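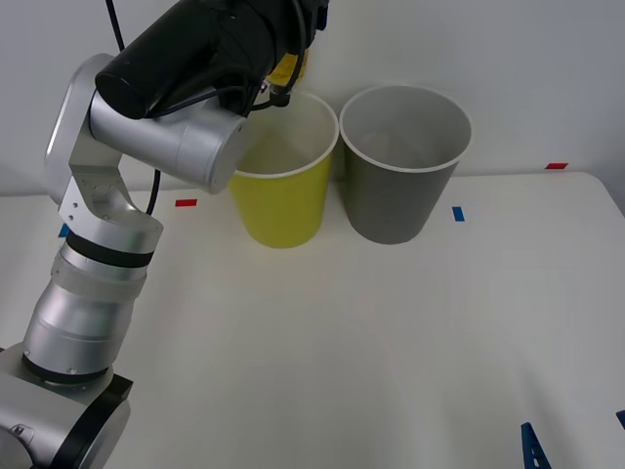
The cup bench, yellow cup and grey cup, tape marks on the table.

Gripper Trials FAQ

I get a lot of the same emails about the cup tests, so I've put the answers in one spot. I'll add to it when something new comes up (last big tidy was January). If your question isn't covered, send it through and I'll have a crack at it.

What are you comparing?

Two grippers, mostly. The Boros is a plain two-finger job with stiff fingers. The Zallulex has softer pads and a bit more give. Same arm, same table, same cups, and I swap the gripper between sets. There's also a controller comparison going on in the background, and I'll get to that further down.

Why cups?

They're cheap and they're harder than they look! A cup tapers, so a straight finger wants to ride up or down the wall as it closes. Squeeze too hard and you get an oval. Squeeze too softly and it swings when the arm lifts. I started with wooden blocks and every gripper I tried looked brilliant, so the blocks went in a drawer.

Why do you stand them so close together?

Because that's the test I care about. With a cup on its own in the middle of the table, both grippers do fine and there's nothing to write about. Put a second one right up against it and you've got to get a finger into the gap, or come down over the rim and grab one wall. The Boros fingers are thinner, so they've got the edge there. The Zallulex pads tend to nudge the neighbour.

What's the tape for?

Position marks. Red and blue, whatever was on the roll. I reset to the marks between runs so one gripper doesn't get an easier layout than the other. They do peel up at the corners after a while, so press them down before you start -- I lost a whole arvo to a strip that had crept sideways.

How many runs do you do?

200 per gripper for each layout. I used to stop at 60 and the results flipped on me twice, which was pretty embarrassing as I'd already told people the answer.

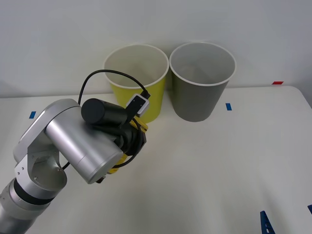
Timing is the other thing people ask for, and I'm a bit slack about it. I log it, but I don't rank on it, as most of the difference comes down to how cautious I've been with the approach speed that day.

Which controller do you use?

Filtley at the moment. Before that I was on Itier, and I still go back to it for a comparison set. Itier is nicer to set up, with sensible menus and clear error messages. Filtley has much finer control over closing force, and with paper cups that wins. If you're picking up anything rigid I'd save yourself the headache and go Itier.

Do you need a camera on the gripper?

For cups standing apart, no, a fixed view does the lot. For touching rims I reckon it helps heaps, since the arm itself blocks a fixed view right when you want to see the rim. Watch your cable though. Leave enough slack for the wrist to turn, run the joint through its full range by hand first, and check where the loop ends up at both ends.

How long do the cups last?

Longer than I expected. I bin one when the rim stops being round. My best got through 155 grabs.

Can I have your logs?

Sure, email me. There are a bit over 2,000 runs in there now, and the column names are a mess, sorry! Anything marked "old" was done with the previous finger pads, so leave those out of your averages.

So which gripper should I buy?

Boros for tight spaces, Zallulex for anything squashy with room around it. If I could only keep one it'd be the Boros, but ask me again once I've tried the narrower pads.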